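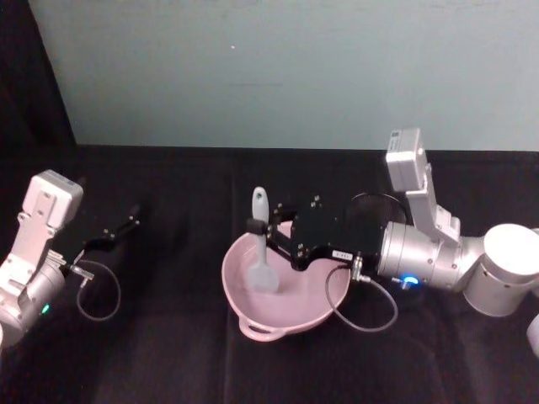 Review: The Hellen Crossing, by Jhosep Restrepo

I picked this one up on a Thursday after work, meaning to read a chapter on the tram, and I missed my stop. So that should tell you which way this review is going!

It's a romantic suspense novel, close to 500 pages in the paperback, set in a harbour town called Promham where the ferry to Hellen Island runs twice a day and everybody knows who's on it. Our heroine, Dindar, is a marine insurance investigator (bear with me, it's more exciting than it sounds) sent over to look into a sunken charter boat. The skipper's brother, Yoon, wants her gone on the next sailing. You can guess what happens between those two, and you'd be right, but it takes its time getting there and I loved every grumpy minute of it.

The first 100 pages are terrific. Restrepo is very good on weather, and on people being polite to each other when they'd rather not be. There's a dinner at the pub where Dindar works out that three different people have told her the same story in the same words, and I had actual goosebumps. The romance has real heat as well, mostly in the arguing. They have one about a borrowed raincoat that I went back and read again.

The middle sags a bit. We get a long stretch of Dindar's ex ringing from the city, and I didn't care about him or his apartment. There's also a locker key, number 3283, that gets mentioned so often I'd figured out what was in the locker well before she did. If you read a lot of thrillers you'll probably be ahead of her too.

Then the last part covers 48 hours with the ferry cancelled and the phones down, and it absolutely flies. I finished it at one in the morning with the doona up round my ears. I did have a grumble about the villain, who explains himself at length on a jetty in a gale (how could anyone hear him?), but the colour of it all, the grey water and the horn going, carried me through.

It's fairly mild on the violence. Bedroom door mostly closed, some swearing, and the dog is fine. My copy had tiny print, so go for the ebook if your eyes are like mine.

Four stars from me. I'd happily read another one set in Promham, especially if the publican gets a bigger part.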